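Chapter 4

Odds and Ends: Sorting the Things That Belong Nowhere

In this chapter
Why every home has a bin of bits
Tipping out and looking
Sorting by where a thing lives
The leftover pile, and how long to keep it
Exercises 4.1 to 4.7

I'll start with a confession. When I began teaching household organisation I skipped this topic altogether. I did wardrobes, I did kitchen cupboards, I did paperwork (lots and lots of paperwork), and I sent people home feeling rather pleased with themselves. Then they'd come back a month later and tell me about the drawer. Or the basket by the stairs, or the box in the hall, or the carrier bag hanging off the back of a door that had been there so long they'd stopped seeing it. Everything else in the house was lovely, and there was this one container, full of stuff that didn't match.

So now it gets a whole chapter, and I put it before the chapter on children's rooms, where you'll need it most.

I'm going to call this kind of collection a mixed bin, whatever it's kept in. Mine at home is an old roasting tin. My sister's is a soup tureen from Değirmenci, the homeware shop near her flat, and it's far too good for the job, but she won't hear a word against it. The container matters less than you'd think, with one exception: it shouldn't be deep. A deep bin hides things. If you can look in and see the bottom you'll deal with what's there, and if you can't, you'll put another layer on top and walk off.

4.1 What ends up in a mixed bin

Have a think about the last few things you put down somewhere "just for now". I'd bet they were small, clean enough, not broken, and in the wrong room. That's pretty much the whole recipe. A hairbrush comes downstairs because somebody was brushing their hair in front of the telly. A toy block turns up under the sofa when you're hoovering, and you've got your hands full, so into the bin it goes. Add a little rubbery animal and a green pot of some sort and you've got a perfectly ordinary mixed bin, the sort I've been asked to help with more times than I could tell you.

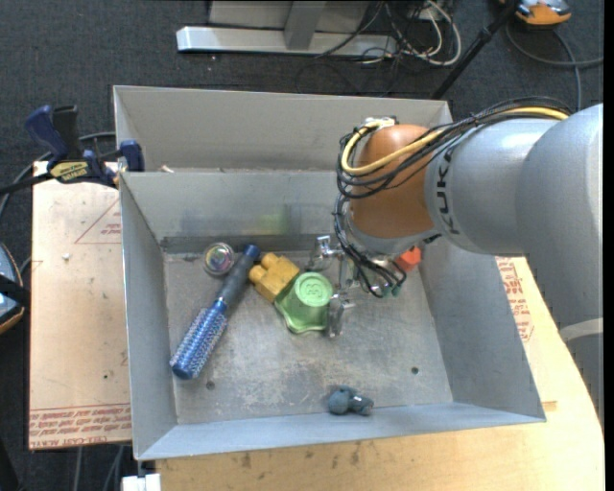
The hairbrush is the easy one. You know what it's for and you know which room it goes back to, and it takes no thought at all. I always tell people to pull that sort of thing out first. You get a quick win, and a brush is long and awkward, so the bin looks emptier straight away.

Then there's the block. A toy block is only half a thing, really. It belongs to a set, and the set is somewhere else, and your job is to get the two back together. I call these strays. Jigsaw pieces are strays, and so are pen lids, odd socks, playing cards and the little key that bleeds the radiators. A stray is easy to place if you know where its family lives. If you don't, please don't go hunting in the middle of a sort! Put it to one side and carry on. I've lost entire afternoons to a single chess pawn.

The rubbery animal is harder. It may have no set at all. It might be a bath toy, or it might have come out of a party bag, and it might be somebody's favourite thing in the world or something they haven't thought about since they got it. I call these loners. With a loner you need to ask a person, and that means you can't finish the job by yourself in one go. That's fine. Plan for it.

And then you get the puzzlers, the things you pick up and turn over and still can't quite put a name to. Small containers are terrible for this. Is it a cup? The lid of something? A mould for jellies? My advice is to give it a few seconds and no more, then put it with the loners and ask about both at the same time.

4.2 Four words to keep hold of

We'll use these all the way through the chapter, so do get comfortable with them now.

Homer: a thing whose place you know. Take it back today.
Stray: part of a set kept somewhere else. Match it up.
Loner: complete in itself, with no fixed place. Ask somebody.
Puzzler: you can't say what it is. Ask, then decide.

Some books have longer lists. The Gratano method, which a few of you will have met on other courses, has 23 categories, and I did try it once with a group of evening students. We spent so long arguing over which heading a bicycle bell went under that we never got to the bottom of the box. Four is plenty for a mixed bin.

4.3 Before you begin

Clear yourself a patch of table. I like to put a sheet of cardboard down first, an old flattened box will do, partly to save the tabletop from scratches and partly so I can lift the grit and fluff away at the end (there is always grit, and there's usually a hair bobble in it). Have a damp cloth handy for the inside of the bin. If your bin has sections, use them: keep the larger part for whatever's still to be sorted and the smaller one for strays.

Set a timer if you're the sort of person who gets drawn in. I am, very much so. Seven minutes suits me for an everyday bin, and I stop when it goes off even if there are things left.

Don't buy anything yet. I know there are very smart divided trays about, and I own a Cinix one myself and I'm fond of it, but you can't choose a tray until you know what you're putting in it.

Exercise 4.1
Find the mixed bin in your own home. If you've got more than one, pick the smallest. Without taking anything out, write down what you can see from above, then put H, S, L or P beside each thing. Keep your list, you'll want it again for Exercise 4.5.

Exercise 4.2
Take out the homers only and put them back where they live. Jot down how long it took and which room got the most.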